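Site Diary of the Hodach Companion Register
Entry for 15 Jul 2008

The Summer Naming Contest closed at noon and the results have been entered in the Register. Members who took part will find their prizes in their stables when they next log in. Any member whose prize has not arrived by the end of the week should write to the Contest Desk, giving the name of the account and the round in which the prize was won. Please do not write to individual moderators, who have no means of issuing creatures.

The contest ran over 10 rounds. In each round an unnamed hatchling was shown on the front page and members were invited to put forward a name, with a short account of why it suited the creature. A name already held in the Register could not be used again, and this rule caused more difficulty than any other. A number of good entries in the early rounds had to be set aside on that ground. The search page has since been amended so that it also finds names belonging to retired creatures, which it had failed to do until the fourth round. Entries refused before that change have been looked at again, and two of them were restored.

First place overall was awarded to the member registered as Amcombe, whose names were chosen in rounds three, five and eight. The winning creature is a slate-coloured marsh drake with the feathered crest, a pattern that has not been issued since the spring before last. It has been entered under the name Breathnach, at the winner's request, and may not be traded for 80 days. The usual breeding limit applies once that period has ended. Second place was shared, and both members have been given an egg of the same pattern without the crest. 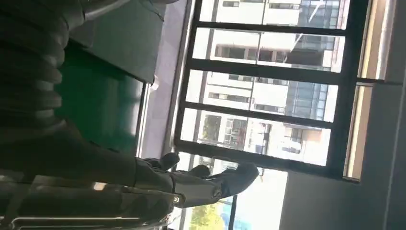 The trivia evening was held in the chat room on Saturday and was conducted by Hélder Guerreiro, who also set the questions. Attendance was higher than the room allows, and for the first part of the evening some members were unable to enter. The limit was raised during the interval. It has been decided that points from the first half will stand, as the answers had by then been given out in public and could not fairly be asked again. Members who were kept out for the whole of the first half may claim 400 shells from the Contest Desk in recognition of the inconvenience. Claims will be accepted until the last day of July.

One question gave rise to a formal objection. Members were asked which creature was the first to be released with a winter coat, and the answer accepted on the night was the Javard hare. It was pointed out afterwards that the tundra vole appeared in the Register one day before it. The entry has been checked and the objection is upheld. Both answers have been marked correct and the table of scores has been amended. The order of the first three places is unchanged, although fourth and fifth have been exchanged. The member now in fourth place will receive the striped egg, and the member now in fifth place has been allowed to keep the one already hatched.

The following matters are also recorded.

The adoption centre will be closed on Thursday morning while the waiting list is moved to the new page. Places on the list will be kept. Creatures left at the centre overnight will not lose condition.

Trading of contest eggs before hatching remains against the rules. There were 2 cases during the present contest and in each of them the egg was returned to the Register. No further action was taken, both members being new to the site, but a second breach would lead to exclusion from the autumn events.

Several members have asked whether the hatchlings shown in the rounds may be adopted by those who did not win. They may. The unclaimed ones will be released through the adoption centre in the ordinary way, under the names given to them in the contest, and those names cannot be changed.

The gallery of past prizes has fallen behind and at present stops at the lantern moth given out last winter. Members who hold earlier prize creatures and would be willing to have them listed are asked to leave a note on the gallery page, stating the contest, the place won and the date of hatching if it is known. Creatures that have since changed hands may be listed under the present keeper, with the first winner named beneath.

The dates of the autumn contest have not been settled. Proposals for its subject may be left in the suggestions forum, where a thread has been opened for the purpose.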